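**Lastham clothing reuse grant: progress note, February 2021**

To: Latrice Marchetti
From: Noman Mohmand

We have 235 households signed up against the target we gave you. I would not read much into that. Signing up takes a minute, and only 99 have handed anything in. Gestcombe's forecast assumed nearly all of them would — I never saw why.

Dark fabric is still the slowest to sell.

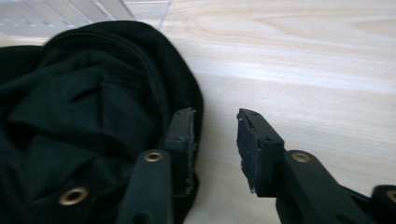
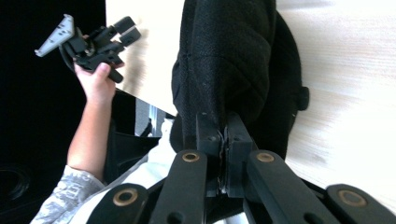 The Abella route costs more than it brings in. I'd like to drop it in April unless Clusis lowers its van rate, and I doubt it will.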